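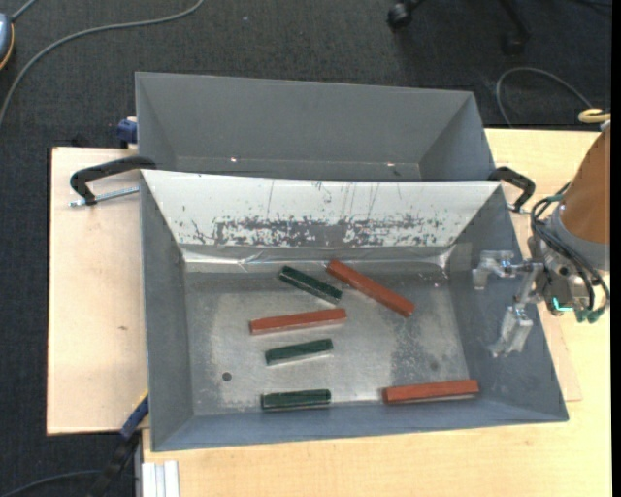 The Kettunen panel brace is an adjustable steel prop for holding precast wall panels upright until the roof steel or permanent connections are in. Salex hires and sells it in two lengths, and each length uses its own pin. The long and short pins used to be the same colour and were easy to mix up, so they now have painted heads: red for long, green for short. It works the same way as the blocks in the grey metal bin, where the red ones are longer than the green ones and you can tell which is which before you pick one up. An open bin with sloping walls also suits the pins well on site. Keep it near the brace stack and put the pins back in it as the braces come down.

Kettunen Panel Brace
Sold and hired by Salex

Overview

The brace has an outer tube, an inner tube and a threaded section at the foot. Rough length is set by sliding the inner tube to the nearest hole and fitting the pin. The thread then does the fine adjustment, so the panel can be brought plumb after the crane has taken up most of the load. The turning handle is welded to the collar and folds flat against the tube for transport.

Both end plates swivel. The top plate fixes to the panel through a cast-in ferrule, and the foot plate fixes to the floor slab or to a separate brace footing. The slots in the foot plate are long enough to allow for a ferrule that has been cast a little out of position.

All tubes are hot-dip galvanised. Threads are supplied greased and covered with a rubber boot. The boot can be ordered as a spare and should be replaced when it splits, as concrete slurry in the thread is the most common cause of a stiff brace.

Specifications

Model: Short
Pin head: green
Maximum extended length: 4 m
Thread adjustment: 800 mm
Finish: galvanised
End plates: swivel, slotted foot

Model: Long
Pin head: red
Maximum extended length: see the load chart supplied with the brace
Thread adjustment: 800 mm
Finish: galvanised
End plates: swivel, slotted foot

Working loads depend on the extended length and the angle of the brace. They are given in the load chart, which is sent with every order and every hire docket. Ask for another copy if yours has gone missing. Do not use the chart for the older Bovier brace, even though the tubes look alike. The Bovier has a different wall thickness and a lower rating at full extension.

Choosing a length

The bracing layout should come from the project engineer and be shown on the panel erection drawings. In most jobs the drawings give a brace height, a floor offset and a load for each panel. Send us those pages and we will make up the order from them. We don't design bracing layouts and our counter staff can't approve a change to one.

Low walls, dock panels and short returns usually take the short model. Full-height warehouse and factory panels usually take the long. If a job has both, we pack the two lengths on separate stillages and tag the stillages to match the pin colour.

What is supplied

Each brace comes with one pin, one retaining clip and a wire lanyard. Panel bolts and slab anchors are sold separately, because the type depends on the ferrule and the slab. We stock Rirko anchors for most slab thicknesses and can order others.

Hired braces are cleaned, greased and checked before they go out. The date of the last check is stamped on a tag at the collar.

Transport and storage

Braces are delivered in steel stillages holding 15 each. The stillage can be lifted by forklift from either long side, or by crane using the four corner eyes. Stillages may be stacked two high on level ground. Leave the inner tubes fully closed and pinned while they are on the truck, and strap across the stillage as well as around it. Site access needs to suit a rigid truck unless you tell us otherwise when booking.

If the panels are coming on the same day, have the braces delivered first. They are generally bolted to the panel before it is lifted, and a truckload of panels waiting for braces will hold up the crane.

Care on site

Check the pin and clip after every adjustment.
Do not extend the thread past the painted band.
Do not weld to the tubes or cut new holes in them.
Do not tie ladders, signs or power leads to a brace that is in use.
Keep vehicles clear, and mark the foot plates where plant has to pass.
Take bent braces out of use and tag them, including any with only a slight bow.

Braces stay in place until the engineer gives written clearance to remove them.

Hire and purchase

Hire is charged by the week, with a minimum of 4 weeks. Time starts on the day of delivery and stops on the day you call for pickup, provided the braces are stacked and ready to load. Missing pins and clips are charged at the current parts price. Concrete splatter on the tubes is not charged for, but a thread set solid with concrete is.

Purchase orders for the short model are normally filled from stock. The long model is stocked in smaller numbers, and deliveries booked for January should be confirmed before the Christmas shutdown.

Related items

Rirko slab anchors
Brace foot plates, spare
Thread boots, spare
Long pins, red head
Short pins, green head
Bovier panel brace (parts only, no longer hired)

Page last updated June 24, 2018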